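Ticket: Backup link drops after switch from VSAT, vessel Amundsen
Opened by: Chaltu Wubshet, IT support, Brokham
Product: Plisora remote management agent
Priority: High
Status: Closed

Hello team. I write down all steps in one ticket, so the next shift can follow it.

The problem is this. When the vessel changes from the main satellite link to the backup link, the Plisora agent on board goes offline in our console. The crew still has email, but we cannot reach the server for remote work.

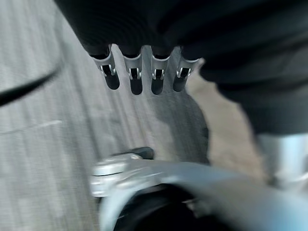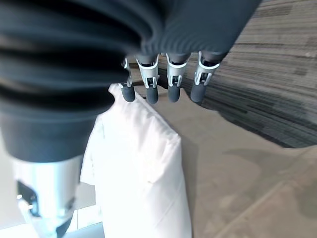 First check, 08:40. I asked the officer on board to restart the agent service. The agent came back for 5 minutes and then was offline again. Same result on the second restart.

Second check. I compared the settings with the sister vessel, Tradetti, which has the same router model and no such problem. The firewall rules are the same on both. The DNS entries are also the same. I did not compare the tunnel settings at this time, this was my mistake.

Third check. Ping from our side to the vessel is good with small packets. With large packets there is no answer at all when the backup link is in use. On the main link large packets pass without problem. From this I understood that the packet size is the question.

Reply from network desk, 11:15:
Please send the MTU value of the tunnel on both vessels, and the keepalive value also.

Reply from Chaltu:
Tradetti has MTU 1,455. Amundsen has the default value, it was never changed after the router was replaced in July. Keepalive is the same on both vessels.

Reply from network desk:
Then please set the same value on Amundsen. Do it while the main link is up, so you do not lose the session in the middle of the change. Save the old configuration first.

Done at 13:30. I saved the configuration, changed the value and asked the officer to force the switch to backup. The agent stayed online. We made the switch 2 times more and it stayed online both times.

I will keep the ticket open for 168 hours to watch the link, as the vessel will pass an area with weak coverage.

Update, Wednesday: the monitoring time is finished. The log shows three changes to backup and the agent did not go offline in any of them. I close the ticket. The router template still has the default value, so I opened a separate request to the network desk to correct it before the next installation.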